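Desktop computer case (tower)

A tower case is an upright enclosure that holds the main parts of a desktop computer. It supports the motherboard, the power supply, the drives and any expansion cards, and it directs air across the parts that produce heat. For assembly or repair the case is normally laid on its side with the side panel off, so that the motherboard lies flat and can be reached from the top.

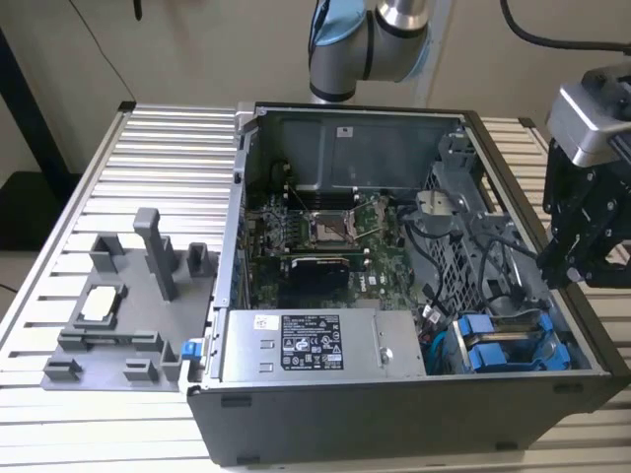
Structure

Most towers are built on a folded steel frame, the chassis, with outer panels of steel or plastic. One side of the chassis is left open and closed by a removable panel. The opposite side carries the motherboard tray, a flat sheet with raised mounting points called standoffs. The standoffs keep the solder joints on the back of the board away from the metal of the tray.

The side panel is held by screws, by a latch or by both. Towers sold to offices tend to use a latch, as machines in large fleets are opened often and by people carrying few tools. Towers sold for home assembly more often use thumbscrews at the rear edge.

The rear wall has a rectangular opening for the motherboard's connectors and a set of narrow slots for expansion cards. Unused slots are closed with blanking plates. A missing plate does not stop the computer from working, but it lets dust in and changes the path of the air.

Motherboard area

The motherboard takes up the largest part of the interior. Its size and screw positions follow a form factor, of which ATX and its smaller relative microATX are the most common in towers. Some large makers use boards of their own layout, with matching trays and front panel connectors. Such boards are often difficult to move to a case from another maker.

The processor socket is usually set toward the upper part of the board, with the memory slots close to it. The short distance between the two keeps the signal paths short. On land grid array (LGA) sockets the contacts are in the socket itself, and the processor is held down by a hinged metal bracket, also called the load plate. The bracket is opened before the processor is put in or taken out. An LGA socket that is to stay empty should be fitted with its plastic cover, as the contacts bend easily and are hard to straighten.

Expansion slots are placed below the socket. A graphics card is the most common card fitted in them. Low-power cards may be cooled by a ribbed heatsink alone, while larger cards carry one or more fans and may need a separate cable from the power supply.

Power supply

The power supply is a closed metal box that turns household alternating current into the lower direct voltages used inside the computer. In older towers it is mounted at the top rear. In many newer ones it sits at the bottom, where it can draw air through a vent in the floor of the case.

A label on the housing gives the rated output, the input range and the safety approvals. The box contains capacitors that can hold a charge after the cord has been pulled, and it is treated as a single replaceable part. It is not opened during ordinary service.

Drive bays

Drives are mounted in a cage, a metal frame usually placed at the front of the case. The walls of the cage are often perforated to save weight and let air through. Three bay sizes have been in wide use:

5.25-inch bays, for optical drives
3.5-inch bays, for desktop hard disks
2.5-inch bays, for notebook hard disks and solid-state drives

In simple cases the drive is fixed with screws through the sides of the cage. In others it is held by a plastic carrier, a light frame with pins that fit the screw holes of the drive. The tabs of the carrier are squeezed together and the carrier slides out of the bay. Some makers mold carriers and latches in a bright color, commonly blue or green, to mark the points a technician is meant to touch. The practice is a convention and differs from one maker to another.

Cables

Two groups of cables run through the case. Power cables leave the power supply in a bundle and branch to the board, the drives and, where needed, the graphics card. Data cables join the drives to the motherboard. Thin wires for the power button, indicator lights and front ports make up the remainder.

Cases with a gap behind the motherboard tray allow most of this wiring to be hidden. Where there is no such gap, the cables pass between the board and the drive cage, and they have to be moved aside before the memory or the lower slots can be reached. Loose cables should be kept clear of fan blades – a tie or a molded clip is enough.

Cooling

Air generally enters at the front, passes the drive cage and the board, and leaves at the rear. The processor normally has its own heatsink and fan, or a duct that leads air from a case fan across a larger heatsink. Office towers have often used the duct, which allows one fan to serve both the processor and the case.

Dust collects first on the front intake and on the fins of the processor heatsink. It is removed with compressed air while the fan blades are held still.

Opening and service

The computer is shut down and the power cord removed. The power button is then pressed once to drain what charge remains on the board. The tower is laid on a flat, stable surface with the removable panel facing up, and the panel is released and lifted away.

Static discharge can damage memory and processors without leaving a visible mark. The usual precaution is a grounded wrist strap. Touching bare metal on the chassis before each part is handled gives less protection but is common in home repair.

Parts are taken out in an order that clears the way for the next. A long graphics card may block the memory latches or the drive connectors and is then removed first. Drive carriers can usually be drawn out as soon as their two cables are off. The motherboard comes last, after the cards and every cable attached to it.

Screws in a tower are of two main threads, 6-32 and M3. The coarser 6-32 is used for the power supply, the expansion cards and 3.5-inch hard disks; the finer M3 is used for optical drives and most 2.5-inch drives. The two are close in diameter, and a 6-32 screw driven into an M3 hole will strip it.

Disposal and reuse

A bare chassis is mostly steel and is accepted by scrap dealers. Circuit boards, power supplies and drives are collected separately in many places. Carriers, latches and blanking plates are worth keeping when a tower is broken up – they are seldom sold on their own, and those from one model line often do not fit another.

See also

Motherboard form factors
Power supply unit
Drive bay
Electrostatic discharge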